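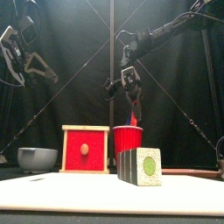 The two-arm cell at Sudcombe, with the right gripper over the red cup.

The Satti cell was returned to regular use in October, following a period of maintenance that took longer than planned. This post records how the cell is now set up and what is checked before each session, for the benefit of those who keep similar equipment.

The cell consists of two arms facing a shared work area. The grippers are of different construction, and for that reason they are kept on separate maintenance sheets. The left gripper has angular white and light grey plates, and its fastenings are inspected every 200 hours. The right gripper is a parallel type with two fingers, and its finger alignment is inspected at the same interval. A full service of both arms is due at 2,000 hours.

Most of the faults recorded this year concerned cables. A cable that loops around a gripper or arcs over a wrist must have enough slack for the full range of movement, but not so much that it can catch on an object below. Each arm is moved slowly by hand to its farthest permitted position, and the cable is watched throughout. Ties are replaced when they show wear. Fault 204 on the Mollilis controller, which had stopped the cell on several mornings, was traced to a connector that loosened whenever the left wrist was turned fully outward. The connector was replaced and the fault has not returned.

The wrist camera on the right arm sits on a small bracket beside the gripper. After any work on that wrist, the bracket screws are tightened and the camera is calibrated again, even if the bracket does not seem to have moved. A shift of 2 millimeters was enough to spoil a whole afternoon of trials in the spring.

The work surface is a white board laid flat on the table, with a black curtain behind it. The board is wiped down at the end of the day, and its position is checked against tape marks on the table. Objects such as the drawer box, the foam blocks and the cup are set out from a written layout sheet - the sheet is revised whenever an item is exchanged. Tripod legs and stands are checked last, as they are easily nudged by anyone reaching behind the table.

Replacement finger pads have been ordered from Evavix. Until they arrive, the present pads will be cleaned before the first run and examined again at noon.

Search this blog
Go

Recent posts
Reading the Mollilis fault log
Storing spare gripper fingers
A revised layout sheet for the Satti cell
Cable ties and where to put them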